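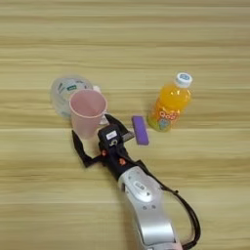
I've spent the past few months reading the rehearsal logs of Raka, the small theater company that worked in Getton for most of the eighties. They're usually remembered for one big outdoor show, but the logs are mostly about a table exercise they did every morning before anyone was allowed to speak. Two ordinary things were put down on bare boards, say a pink cup and a purple block, and an actor had to decide where a third would go. That was the start of the day for years. Thread on what I've found so far.

The logs are 579 pages, typed, in four box files. They were kept by whichever actor wasn't in the work that day, so the voice changes all the time. One person writes down every entrance and exit. Another writes mainly about the heating.

Some background if you've never heard of them. Raka started as a street group and moved indoors when they got the use of the Drelleck, an old grain exchange by the canal in Getton. The Drelleck could hold 700 people standing. Raka never let in more than 30.

That limit gets described as an artistic principle. The early logs give a plainer picture. They owned 30 chairs. The first program note about "a necessary intimacy" comes more than a year after the chairs are mentioned.

I don't think that makes the principle fake. By the third year they had been offered more seating and turned it down, and there are four pages of argument in the log about it. They had learned to act for a room that size and didn't want to start over.

Back to the table work. In the logs it's called "the Iwasaki," after the import shop downstairs where they bought the table. I had assumed for a long time that it was the name of a teacher or a method, and at least two published articles assume the same thing. It's the shop. The receipt is in the first box.

Rules of the exercise, as far as I can put them together: the table is bare. Objects come from home, and they have to be things you would use on a normal day. No props from the store. Each placement gets a full minute of silence. You can move your own object once. You can't touch anyone else's.

After that, the group stood up and tried to take the same arrangement out onto the floor with their bodies. Distance and direction were supposed to stay the same. If the cup had its handle turned away from the block, the actor had to find what that meant for a person standing up.

It sounds thin on paper. I tried it in July with a student group and the first half hour was very thin. Then people began to argue about what counted as "facing" something, and the arguments were good. A handle gives a cup a front. A block hasn't really got one, so whoever took the block had a harder time.

The logs say the same in different words. One entry: "Round things are easy to be near. Square things make you choose a side." Another from the same week: "Too much crockery again. Please bring something else."

What surprised me most is how little of this reached the shows directly. I went in expecting to find a table arrangement that turned into a scene. I've found two clear cases in the whole run. In most productions, you can't trace anything on stage back to the table at all.

The clearer case is the kitchen scene in their second indoor piece. Five people stand in a loose curve and the mother is outside it. That spacing is drawn in the log from a morning eleven weeks before, with a saucer, a spool of thread, a matchbox, a shoe brush and a key, and an egg cup off to one side.

The second case is weaker. It's the ending of the outdoor show, where everyone walks off in the same direction except for one person who stays where he is. There's a sketch that could be it. There's also a note that says the actor had hurt his knee.

So what was the exercise for? My working answer is that it was a way to get people quiet and looking at the same thing before the real work started. The actors I've spoken to say more or less that. One told me she disliked it for three years and then missed it for twenty.

I'm wary of the bigger claims. There's a line of writing on Raka that treats the table as a ritual and the company as a kind of lay order. You can find words in the logs to support it, mostly from one winter and mostly in one person's typing. The rest of the pages are about timing, shoes, who has the van, and whether the musicians are getting paid.

The van matters, by the way. When it broke down for good they lost the village dates, and those dates were most of their income. The table entries get shorter that spring. Twice the log just reads "Iwasaki, then phone calls."

They left the Drelleck when the lease ended. A few members kept going in a school gym across town and the logs carry on for another 40 pages or so, but the exercise drops out. The new room had to be cleared by noon. The table was too heavy to move in and out every day.

I don't know where the table is now. I've been told three different stories and one of them has it cut down for shelves. If you worked with the company, or your parents did, I'd like to hear from you.

Same goes for photos. There are plenty of the outdoor show and almost none of rehearsals. I have one print from inside the Drelleck, and it shows the stove.

A few people have asked if the logs will go online. Not yet. Some entries are about members' health and money, and I want those people or their families to read them first. Copies can be read in the Getton town library if you write ahead. Ask for the Raka boxes and say which year you want. Box three is out of order.

I'll post the next part once I've gotten through the tour notebooks. Those are handwritten, and two of them got damp.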